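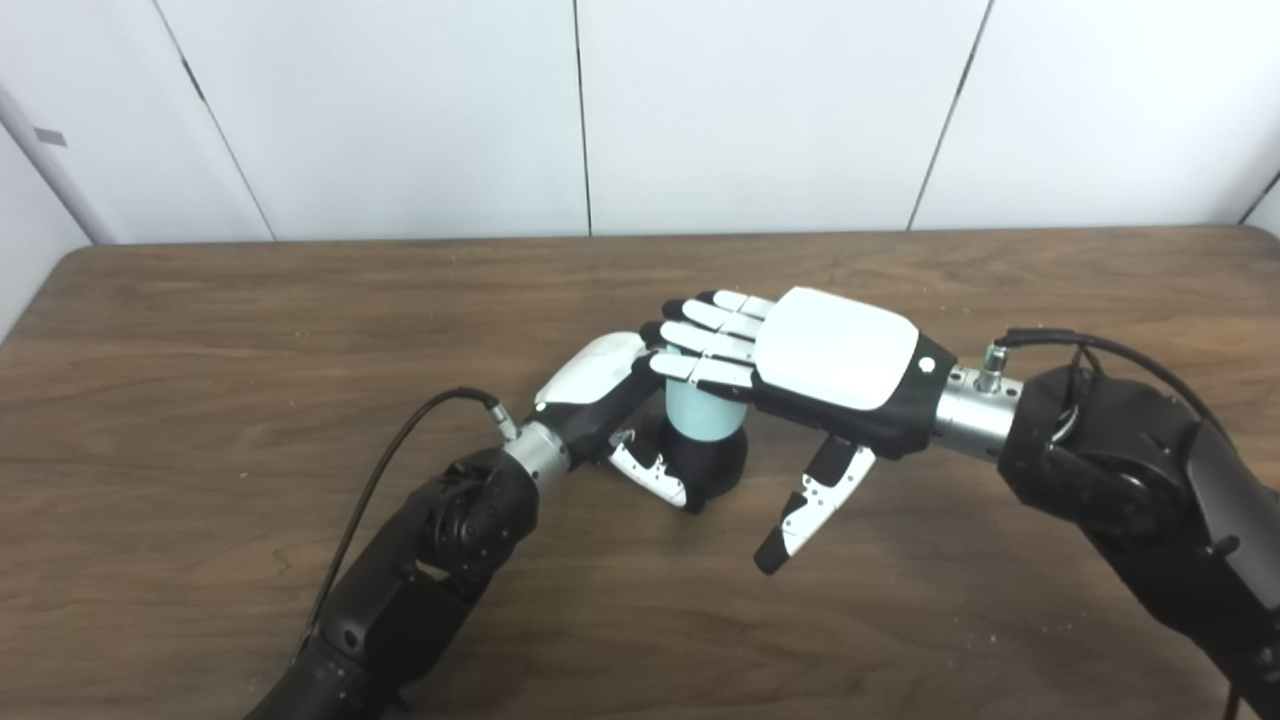

A brown tabletop with visible wood grain, against white paneling.

Wood grain is the pattern made by the fibers of a tree as they show on a cut surface. The word also covers the direction those fibers run, the texture they leave under the hand, and, in furniture stores, a printed pattern on something that was never a tree. Woodworkers keep these meanings apart. Shoppers mostly do not.

Types

Straight grain runs parallel to the trunk and gives little trouble. Spiral grain winds around it, and boards cut from such trees tend to twist as they dry. Interlocked grain changes direction from one layer to the next, so that a hand plane tears the surface whichever way it is pushed. Wavy and curly grain are weaknesses in a beam and command high prices in a cabinet.

Effect of sawing

The same log can yield very different boards. Plain sawing produces arches and ovals, often called cathedrals by people selling them. Quarter sawing gives narrow, even lines and, in oak, pale flecks known as ray fleck. It wastes more of the log, and the buyer pays for the waste.

Imitation

Painted grain was a respectable trade long before printed films took it over. The painter Lise Leclerc of Windholm grained 89 doors in the town hall there, all of them pine and all of them passing for walnut. Her handbook, usually known just as Leclerc, gives 7 pages to knots and a single line to mistakes, which it advises calling knots. Dorian Tessier, who restored the doors, found that six had been hung upside down – a point on which the original records are silent.

Terms

"Against the grain" comes from planing or cutting in the direction that lifts the fibers. End grain is the surface exposed by cutting across them. It soaks up glue and stain faster than the other faces, and usually ends up darker than anyone had planned.

See also: Figure (wood), Knot, Veneer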